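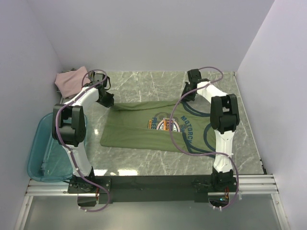
Olive-green T-shirt with a round printed emblem

Badberg Winter Gathering: your questions

Page last updated 2/26/23

We do love getting your letters and emails, and Nerys reads every one of them, usually with a cup of tea going cold at her elbow. The same few things come up each year, though, so we've put our answers together here and you're very welcome to pass them on.

What is the Gathering?

It's two days of old songs, stories and dancing in Badberg, held each December in the chapel hall and the long barn behind it. It began as a single evening when Hefin Watkins wanted to hear his grandmother's carols sung by more than three people at once (his words!), and it has grown a good deal from there. We had 300 people through the doors last time, and a fair few dogs.

Do I need to be from the valley to come?

Goodness, no. Some families have been here for generations and some arrived last spring, and we've had visitors all the way from Jandton who only meant to stop for petrol. If you'd like to hear the songs, you belong in the room.

I don't know any of the songs. Will I feel silly?

We hope not! Delyth Hughes runs a learning session on the first morning and takes everything line by line, as slowly as anyone likes. Words are handed out on paper, with a rough guide to saying them aloud. You can hum. Plenty of us hummed for years before we got brave enough for the second verse.

How much are tickets, and can I pay on the door?

A weekend ticket is £40 and under-twelves come in free with a grown-up. You can pay on the door if there's room, but the barn holds 500 and not one more, so do book ahead if you're making a long journey.

Can my group perform?

Very possibly. Write to Su-bin Um, who puts the programme together, and tell her a little about what you sing or play and how many of you there are. A recording on a phone is perfectly fine. She answers everybody, but she's slower in lambing season, so please be patient with her.
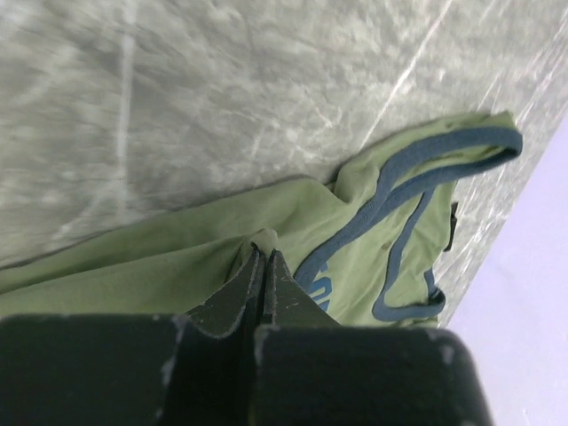
Olive-green fabric on a grey marbled surface

My aunt has old tapes of local singers. Would you like them?

Oh, yes please. Seren Bellis looks after our sound collection, which now stands at 104 recordings, and she'll copy your tapes and give the originals straight back to you. If you know who is singing, or even whose kitchen they were singing in, jot it down and tuck it in with them. We'll always ask the family before we play anything in public.

How do I get there, and is there parking?

The Nedik bus stops at the bottom of Chapel Lane and it's a short, rather steep walk up. Cars go in the lower field, where somebody in a bright jacket will wave you in. Wellingtons are wise. If the hill would be difficult for you, ring Nerys Lougher beforehand and she'll save you a space by the hall door.

Is there food?

Soup, bread, cheese and far too much cake, all weekend long. The Price bakery opens early on both mornings as well, and their currant buns go quickly.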